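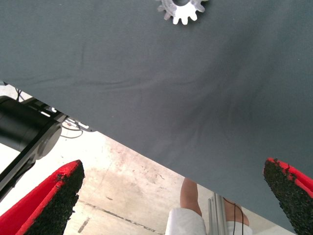

Budgeting for a two-armed workcell

Budgeting for a two-armed workcell is the job of working out what a pair of robot arms will cost you, and for how long, before you sign anything. I've written most of this article from my own purchases at Skallen, the small gearbox repair shop where I keep the equipment plan, so it leans toward light assembly work: gears, pegs, plates, small parts you could lose in a pocket. Other contributors have added bits and I've folded them in where they fit. Last revised 13 February 2026.

Scope

A workcell budget (some people say "cell plan", and my supplier says "the sheet") covers the arms, whatever goes on the ends of them, cameras, cabling, the table, and the hours people spend getting it all to behave. It doesn't usually cover the building or the power supply to it, though I'd put a line in for extra outlets because I forgot mine and had to go back and ask for the money. That was not a fun conversation!

One arm or two

This is the first big fork in the plan. A single arm is cheaper, but then you need a fixture to hold whatever the arm isn't holding, and fixtures cost real money once you have a few different parts. With two arms, one can steady the work or bring the next piece while the other is busy. Gladys Biwott, who ran purchasing at Owino before she came to us, has a rule I've borrowed: price the fixtures for every part you expect to handle over 2 years, and if that total gets anywhere near the price of a second arm, buy the arm. I've argued with her about it and mostly lost.

The catch is that a second arm brings a second gripper, a second wrist camera and a second set of cables, and it needs room to swing without meeting the first one. I'd never put it in the plan as "arm, quantity two" and leave it there.
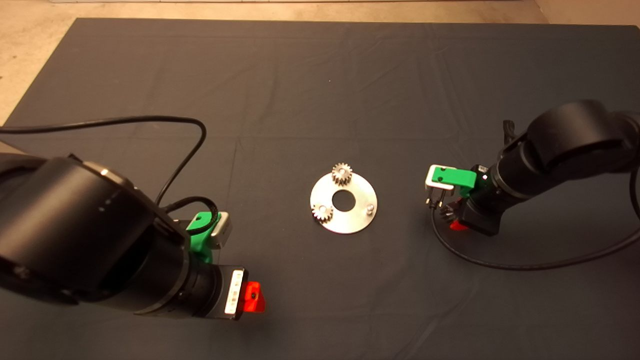 Two arms at work on a gear plate, each with a wrist camera on a green printed bracket.

Grippers and fingers

Fingers wear out. I treat them like brake pads, as a consumable with its own line. Printed ones are cheap enough that the plastic hardly matters, but the printer time and the fitting do, and so does the grippy padding if you use it. My first plan allowed for 6 spare pairs over the year and we went through those by June – small metal gears have edges, and so do pegs. I now keep spares for both arms in the same design, so a finger from the left fits the right. If your supplier sells left and right fingers as separate parts, ask why before you pay for both.

Camera brackets go under this heading too. We print ours in a bright color so they're easy to find on the shelf (I do recommend this), and I budget them along with the fingers since they come off the same printer.

Cables

People leave cables out, or put them under "miscellaneous", where they get cut. Every wrist camera has a cable that has to travel the whole length of a moving arm with enough slack for the farthest reach, and slack likes to drape itself across the work. Put in money for longer leads than you think you need, plus clips and sleeves. Emmanuel Chege, who looks after our cell, would like it recorded that the clips should be reusable ones.

The work surface

A plain cloth over the table is the cheapest thing in the entire plan and I'm very fond of it. It's kind to parts that get dropped, and a dark matte one gives the cameras a calm background behind shiny metal. It does wrinkle, and a small gear can sit at a slight tilt on a fold, so buy enough to pull it tight or go for a stiffer mat. Lighting belongs here as well. Bare metal throws back glare from overhead lamps, and a couple of diffusers cost far less than a better camera.

Practice parts

Buy duplicates of whatever you'll be handling, and do it early. Ours came from Pumik as a mixed lot of 201 gears and pegs, and I felt silly signing for it until bits started going missing. Don't practice on customer parts.

Labor and setup

For us this was the biggest line by a long way. I had put down 66 hours of setup for the pair and had used them all before we'd seated our first gear properly. Supplier quotes tend to include installation, meaning the arms are bolted down and switched on, and everything after that is your own time. Skirkanora's quote listed the two stages separately, and I now ask every bidder to do the same.

Leasing

I've only bought, so this section is thin. Gladys leased at Owino and says to read the clause on end-of-arm tooling, as homemade fingers and brackets may have to come off before the arms go back. If you've leased a pair, please add to this.

See also: Gripper wear; Cable management; Fixture costing; Spare parts planning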